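We use cookies to keep this site running and to see which stories get read. Accept all | Manage settings

Harton Bakes Again: Community Baking Weekend Returns in July With 43 Stalls

HARTON – The Harton Baking Weekend is back this July, and it's the biggest one yet! Home bakers, school clubs and small shops from all over the valley will fill Msimang Hall with pies, loaves, cookies and a frankly alarming amount of frosting. Entry is free, and doors open at 10 a.m. both days.

This year there are 43 stalls, up from the 3 card tables that started it all in a church parking lot. Organizer Gladys Espinoza has been on the phone since spring finding room for everyone.

"We had a waiting list for the first time," said Espinoza. "So we took over the side rooms too, and now the bread people finally have their own space. They've been asking for years!"

New this summer is the Hodent Street Bake-Off, open to anyone who has never sold a thing they've baked. Entries can be sweet or savory, and the winner takes home $500 and a stall at next year's event. Judging starts at 2 p.m. on the first day, with Pieter Modise returning as head judge (he brings his own fork).

There will also be hands-on classes in sourdough, pie crust and donut glazing, all taught by local bakers. Classes are free for kids under 12, and there are 300 places in all, so sign up early. Aprons are provided, but long hair should be tied back.

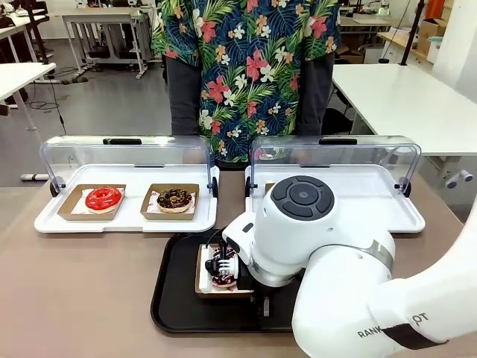
Eluned Gough said she signed up for the glazing class last year to keep her daughter company and now makes donuts most weekends. "Mine still come out lopsided," she added, "but they never last past breakfast."

Money raised from the raffle goes to new ovens for the Harton community kitchen. Bake-Off forms and class sign-up sheets are at the Msimang Hall front desk, open until 6 p.m.

Media contact: Kagiso Potgieter, Harton Baking Weekend

Related news
Msimang Hall side rooms open for bookings
Hodent Street summer parking changes
Community kitchen seeks used mixers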